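February 20, 2020
Notebook, hand-held gripper demos, shop floor at Lokgate

Picked up where the last December entry stopped. The plan for the day was to get a clean set of demonstrations for the cap task (lift a cap off the shelf, carry it to the table, set it down brim forward) and to settle whether we keep recording by hand or go back to driving the arm remotely for the fine part.

Short version: by hand for everything except the last bit of the placement. Details below so I don't have to work this out again.

Setup. Both grippers charged overnight. Unit 2 still reports its jaw width a little low when fully open. I zeroed it closed, opened it against the Kröger block, zeroed again, and it held through the morning. Unit 1 was fine without any of that. Clock sync between the gripper and the logging box was off at first start. Restarted the logger before the gripper and it came up right. Do it in that order from now on. I have written this down before and forgot it anyway.

Mapping pass first. Walk the whole work area slowly with the gripper pointed up and out, then down at the shelf, then back to the start position. If the mapping pass is rushed, the pose track jumps the first time the camera gets close to something plain, and every demo recorded on top of it is bad. I did two passes and kept the second. The first one lost tracking when I turned toward the stairs too fast.

Morning demos. Recorded 60 of the cap task. Went through them over lunch and threw out the ones where I changed my grip on the handle partway through. It shows up in the track as a small twist that has nothing to do with the task, and the policy learns it. The old Warnemel set was full of these and we spent a long time blaming the training code. Hold the handle one way, start to finish. If you have to shift your hand, stop and mark the demo as bad.

Other things that spoiled demos:
- Standing too close to the shelf, so that the approach is all wrist. The arm can't copy that. Start an arm's length back.
- Closing the jaws while still moving. Looks natural, feels natural, plays back as a shove. Stop, close, then lift.
- Hesitating over which cap to take. Decide before pressing record.
- Lifting straight up into the shelf above. Come out first, then up.

Speed. I tried a batch at normal hand speed and a batch at what felt like half. The slow ones track better but the arm replays them so slowly that the cap sags and swings in the jaws. Normal speed with a clear pause at each contact is the better choice. The pause can be short.

Remote control comparison. Same task, driving the arm with the Weltusix handset. The picking is worse in every way. It takes far longer, I overshoot sideways, and I can't feel when the pad has hold of the fabric. The placement is better, though, because what gets recorded is what the arm itself can do, and the final angle of the brim comes out more even than when I do it by hand. So the split for now is hand demos for reach, grasp and carry, remote for the last stretch above the table. The join between the two needs some thought. I would like both halves to start and end at a fixed height over the table so there is something to line up on. 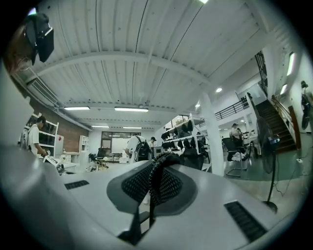 Lighting has to stay the same for the whole set. I switched nothing between the mapping pass and the end of the morning batch, and exposure on the logger stayed flat. In the December recordings somebody had changed the lights halfway through and we ended up with two sets that could not be mixed. Write the light settings in the header of each batch.

People walking through the shot are fine for training, as far as I can tell. They are not fine for the mapping pass if they fill most of the view. Ask for a minute of quiet before that one and then let everyone get on with their work.

Replay check. Ran six of the kept demos on the arm with the jaws empty. Five followed the track without complaint. One hit a joint limit on the way back from the shelf, where I had swung my elbow out wide. Dropped it and two more that had the same swing.

Still open:
- Where to put the handover height. Try it at the height of the start position first.
- Whether shoes can share a dataset with caps. They need a wider jaw opening and come off the shelf at a different angle. I would keep them apart until the caps work.
- The target of 1000 demos in the plan is too high for one person in the time given. Either a second person records or the number comes down. Raise it at the next review.
- Unit 2 jaw width. If it drifts again, take it out of the rotation.

Both units back on the charger. Morning batch copied to the shared drive under caps_hand, remote batch under caps_remote. Rejected demos are in their own folder and should stay there until I have checked the elbow thing against the joint logs.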